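How do fan club seats work for a TV variety show recording? First time going!

Posted by Bindu Nadar in Concerts, Shows & Fan Life

Hi everyone! I hope this is the right section, I went back and forth between here and Travel. My niece and I have been following the group Flovemier for a few years now (she got me into them, I am the aunt who knows all the fan chants) and we finally have a trip lined up in November that overlaps with one of their variety show recordings. It's the Idari games special, where the groups compete against each other in relays and silly quizzes and so on.

The fan club notice says 79 seats are set aside for Flovemier fans and that you apply through the membership page, and then there is a "morning check" before you're let in. That's where I get lost. Is the morning check the same thing as the line for seats? Do we both need a membership or can I bring her on mine? She is 14, if that matters. And how long do these things really go? I've read everything from "an afternoon" to "bring a pillow," and I'd like to know what I'm signing my knees up for.

Thank you so much in advance, and sorry for the long post!

Katia Tedesco

Oh, you are going to have such a good time! I've been to three of these (two for Vitale, one for Darkix when a friend had a spot and got the flu, poor thing) and I still get butterflies when the doors open.

So, the morning check and the seat line are two separate things, at least they were every time I went. At the check, fan club staff look at your membership card and your ID, and the names have to match letter for letter. My middle name was on one and missing from the other and I spent 45 very long minutes at the side table while they sorted it out. They give you a wristband or a sticker with a number, and that number is your place in the line later on. You can go off and get breakfast in between, and please do! Bring a printout of the confirmation email too, phones die.

You will each need your own membership. I've never seen a plus-one allowed at a recording, even for family. For your niece, look at the age rule in the notice very carefully, and look at it again the week before, because it can change depending on how late the taping runs. Some of them have a cutoff for younger fans after a certain hour at night, and a parent's signed letter may not be enough.
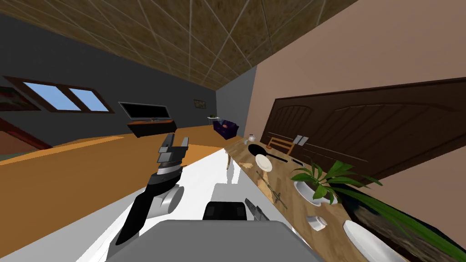

Katia Tedesco

Sorry, hit post too early! About the length. My shortest was nine hours and my longest was almost 14, and there is a lot of sitting while they reset the floor between games. It's very worth it, though. The groups come over and wave during the breaks, and at the Vitale one they sent up hot drinks for the whole section and half of us cried. Wear layers, bring a flat cushion (the puffy ones get in people's way), and eat something real before you go in. Light sticks are usually fine but banners have a size limit, and cameras are a firm no. They will walk you out for it, I've watched it happen and it was awful for everybody sitting nearby.

Also, set your niece up with a meeting spot outside in case you get separated in the restroom line. Ask me how I know!

Primo Dal Bello

What she said about ID. Use the passport name. Don't count on getting back in if you leave halfway, at mine you couldn't.

Maham Qureshi

Just adding that it's worth emailing the fan club about the age question before you pay for two memberships. They took four days to answer me but they did answer, and it was a clear yes. If your niece can't get into the late part, ask whether the two of you can leave together at the dinner break and keep what you've seen up to then. My sister did that with her son and they still caught the relay, and he has talked about it ever since. Have a wonderful trip, both of you!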